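A Pensão da Rua de Cima

Quando a minha avó morreu, deixou-me duas coisas: um caderno de receitas sem receita nenhuma e a chave de um quarto em Tivstead, terra onde eu nunca tinha posto os pés. A chave trazia uma etiqueta de cartão com a palavra Safavi, que eu julguei ser um apelido e era, vim a saber à chegada, o nome da pensão.

Fui em setembro, de comboio, com uma mala pequena e um farnel para quatro pessoas (a minha mãe nunca acreditou que se vendesse comida fora do nosso concelho). A dona recebeu-me à porta de avental posto, olhou para a chave, olhou para mim e disse que já não era sem tempo. 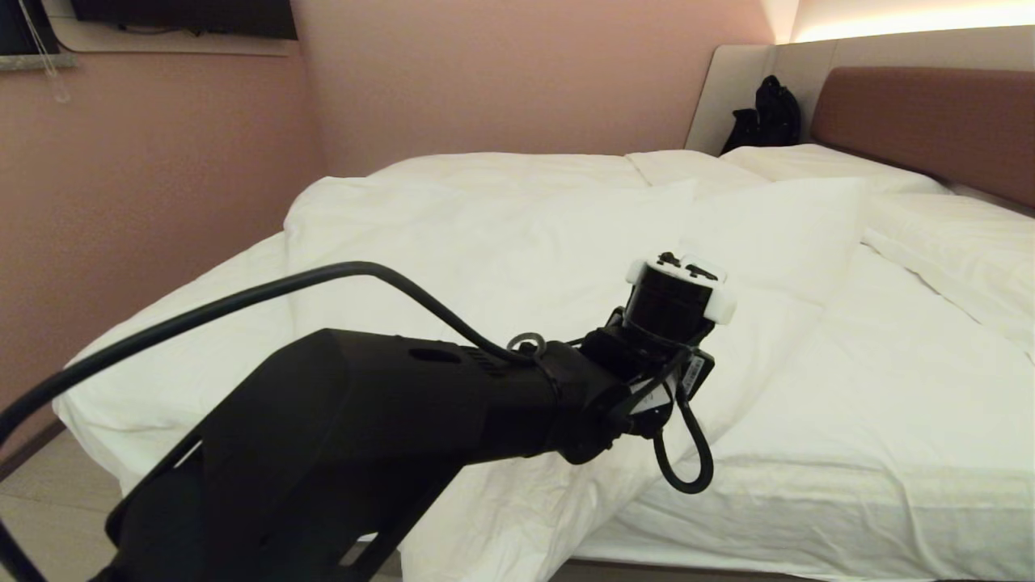
Subimos devagar, que ela gostava de parar nos patamares para contar a história da casa. Tinha sido armazém dos irmãos Brullier, negociantes de lã, depois escola de costura, depois nada durante muitos anos, até o pai dela a comprar por 200 libras e um relógio de bolso. A minha avó aparecera num inverno, à procura do barco para Karnari, e o barco não saíra por causa do mau tempo. Esperou uma noite, depois outra, e acabou por ficar até à primavera!

— E o barco? — perguntei.

— Ah, o barco saiu muitas vezes, minha querida. Ela é que ia sempre vê-lo partir.

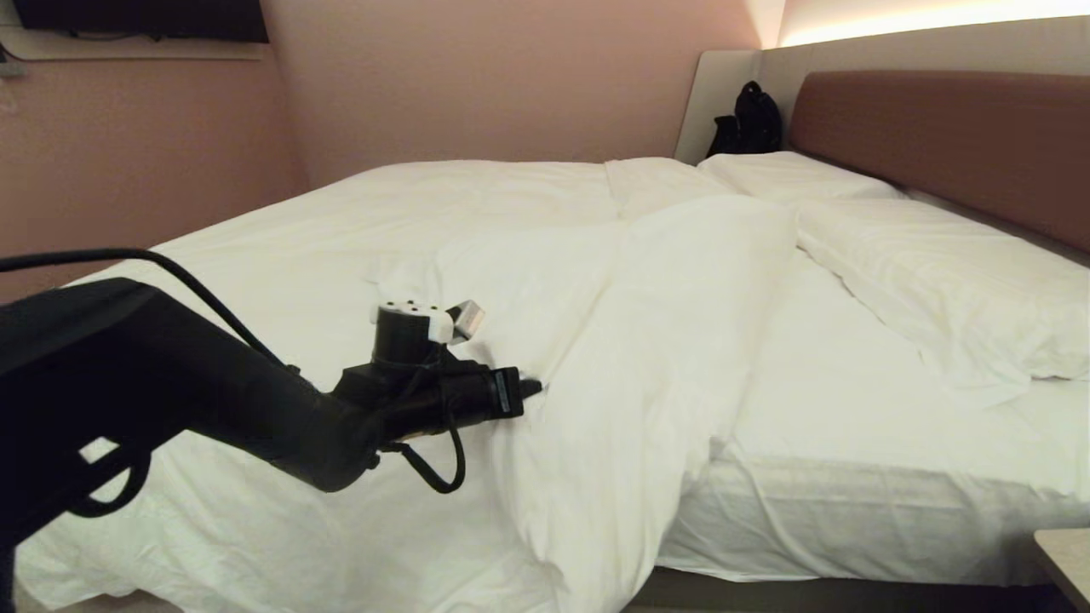
Tempo de leitura: 4 min

Nessa noite dormi mal e feliz, como se dorme nas casas que cheiram a maçã e a sabão. De manhã abri finalmente o caderno à janela e percebi que as páginas, que eu tomara por contas de mercearia, eram horas de maré, escritas naquela letra miudinha que me corrigira os deveres em pequena. Ao lado de cada uma vinha uma palavra só: nevoeiro, vento, domingo, sopa.

Desci para o pequeno-almoço com o caderno debaixo do braço e perguntei a que horas saía o barco. A dona encheu-me a chávena até acima, pôs mais pão na mesa e respondeu que havia um às onze, e outro no dia seguinte.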